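# Why Does Your Soup Go Cold? (And Other Tragedies of Heat)

You pour a mug of hot chocolate. You go off to look for your other sock. You come back, and the hot chocolate is the temperature of a pond. Who did this?

Physics did this. Physics does it every single time, and it has never once said sorry.

To understand the crime, you need to know what heat is. Everything around you is made of bits far too small to see, and those bits are always jiggling. In hot things they jiggle a lot. In cold things they jiggle less, like people waiting for a bus in January. When a hot thing touches a colder thing, the fast jigglers bump into the slow ones and share their energy. That sharing goes on until everybody is jiggling the same amount, at which point your hot chocolate matches your kitchen and you are sad.

Notice which way the heat went. It moved out of the mug and into the room. People like to say "close the door, you're letting the cold in," and they say it with great confidence, but it's the heat that is leaving, along with some warm air. You may point this out to your family. Choose your moment.

## Escape route one: touching

The fancy name is **conduction**. Heat passes from bit to bit through whatever is touching. Metal is very good at this. Wood is slow and rather lazy about it.

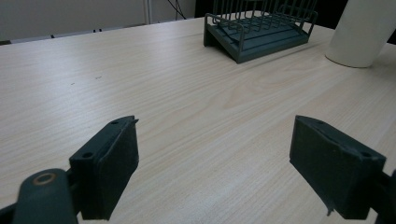 *Wood: a slow carrier of heat.*

Try it yourself. Find a wooden table and a metal spoon that have both been sitting in the same room all morning. Put one hand on each. The spoon feels colder. It isn't! They're the same temperature, near enough. The spoon is just quicker at stealing heat from your hand, and your hand, which is a terrible thermometer, reports this as "cold."

Your skin doesn't measure how hot a thing is. It measures how fast heat is coming or going. This is why a tiled floor feels dreadful in bare feet and a rug next to it feels fine, even though the two have spent the whole night together.

## Escape route two: moving

This one is **convection**, and it happens in liquids and gases. Air sitting on top of hot soup gets warm. Warm air spreads out, gets lighter for its size, and floats up. Cooler air slides in underneath to take its place, gets warmed, and floats up too. It's an extremely polite line of air, and every bit of it leaves with some of your dinner's heat.

When you blow on soup you are speeding up the line. You're also blowing away the damp air above the bowl, which lets more water turn to vapor, and that takes away a surprising amount of heat. (The vapor part is called **evaporation**. It's the same trick your body uses when you sweat, only with more noodles.)

A lid spoils the whole escape. A saucer on top of a mug will do, and so will a plate.

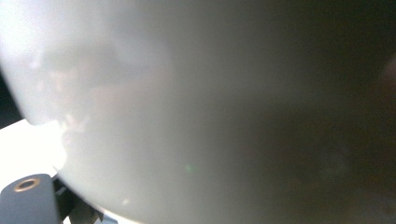

It needn't fit perfectly, either. Trapped air is wonderful stuff as long as it can't wander about. Feathers, wool, and puffy jackets all work because they are full of small pockets of air with nowhere to go. A goose is basically a lunch box for geese.

## Escape route three: glowing

Everything warm gives off invisible light called **infrared**. You do it. So does the cat. So does a baked potato. This is **radiation**, which sounds alarming, but in this case it just means heat traveling without needing anything to travel through. The Sun's warmth crosses empty space this way, which is lucky, because there isn't much else out there to help.

Shiny surfaces are bad at giving off infrared and good at bouncing it back. Remember that. It's coming up.

## So how do you stop all three?

Imagine you live in Ustitz, at the top of the hill, and your grandmother lives in Plimel, at the bottom. She has asked for soup. The walk is 2000 steps long and there is a wind. What do you carry the soup in?

- **A metal bowl.** Heat escapes by touching, moving, and glowing. Your fingers escape shortly afterward.
- **A bowl wrapped in a towel.** Better. The towel traps air. You look silly, but the soup is grateful.
- **A vacuum flask.** Now we're talking.

A vacuum flask is really two bottles, one inside the other, with a gap between them. Nearly all the air has been sucked out of that gap. With almost no air in there, hardly any heat can cross by touching, and there's nothing much to float around and carry it off. The walls facing the gap are often shiny, so they bounce infrared back where it came from. Most of what's left sneaks out through the lid and the neck, where the two bottles have to join.

A good flask may hold 475 milliliters of soup, which is enough for one grandmother, or one you if she isn't looking.
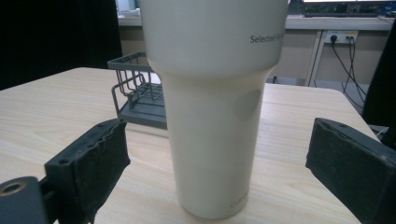
*Page last changed: October 29, 2021*

Flasks and insulated cups keep cold drinks cold, too. People find this suspicious. How does the flask *know*? It doesn't. It hasn't got a brain. It slows heat down in both directions, so heat has trouble getting out of your soup and just as much trouble getting into your lemonade.

## Try it: the Great Cooling Race

Ask a grown-up to help with the warm water. It should be warm like a bath, and no hotter.

1. Get three mugs that match. Pour 300 milliliters of warm water into each one.
2. Leave the first mug alone. Put a saucer on the second. Put a saucer on the third and wrap it in a thick wool sock (a clean one, please).
3. Check each mug with a kitchen thermometer every ten minutes and write the numbers down.
4. Stop after an hour, or when someone needs the thermometer.

Which mug cooled fastest? Did the water lose more heat in the first ten minutes or the last ten? You'll probably find that it drops quickly to begin with and then slows. The bigger the difference between the water and the room, the faster the heat runs away.

## Words to keep

**Conductor:** a material that passes heat along quickly, such as copper.

**Insulator:** a material that passes heat along slowly, such as wool – or wood, or air that's been told to stay put.

**Vacuum:** a space with next to nothing in it. Also a machine for carpets, but that's a different page.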